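Executive pay and pension supplements: a study of disclosure at two companies

Student project report, Business and Society module
Submitted April 14, 2016

This report looks at how two companies tell staff and shareholders about the pension payments made to their senior managers. The companies are Dreltance, a parcel carrier, and Flasier, which runs leisure centres. Both were chosen as they publish a full pay report each year and both changed their pension rules in the same period.
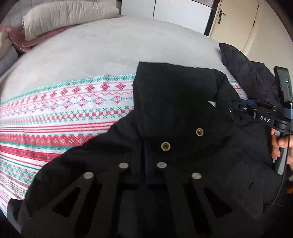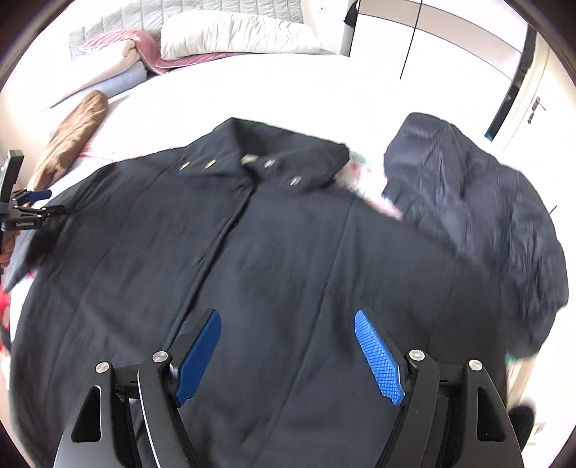 A jacket or coat laid out on a bed.

What is a pension supplement?

A pension supplement is cash paid to a manager in place of a contribution to the company pension scheme. It is normally paid to people whose pension savings have reached the tax limit. It is taxed as income and is shown in the pay report on a separate line from salary.

Method

I read the annual pay reports of both companies and the notices sent to shareholders before their general meetings. I also sent a short set of written questions to each company in February. Flasier replied in full. Dreltance sent a link to its pay policy and did not answer the questions one by one. A staff survey was planned but was dropped for lack of time.

Findings: Dreltance

Dreltance employs 2,379 people. Its ordinary staff receive an employer contribution of 4 per cent of salary. Directors receive a higher rate, paid as a supplement. The policy says the gap will be closed "in due course" for new directors, but gives no date. Existing directors keep their present terms.

The supplement appears in the main pay table under "other benefits", together with car allowance and health cover. The separate figure is only given in a note several pages later. I found it on the second reading.

Findings: Flasier

Flasier employs over 800 people. It has moved new directors to the same contribution rate as staff and has asked existing directors to accept a lower supplement. The reply I received said this had been agreed by all of them - the pay report only says that talks are continuing. I could not find out which statement was the more recent.

The supplement has its own column in the pay table, and the rate is printed beside it.

Discussion

The two companies follow the same reporting rules but the results are not equally easy to read. A reader of the Flasier report can see the cost in one place. With Dreltance the reader has to put together the table and the note.

Wording is also a problem. Phrases such as "under review" were used by both companies, and in neither case was it clear who was carrying out the review or when it would end.

Limits of the study

Two companies are a small sample. Only one year of reports was read for each. The figures for bonus and share awards were left out, so the report says nothing on total pay.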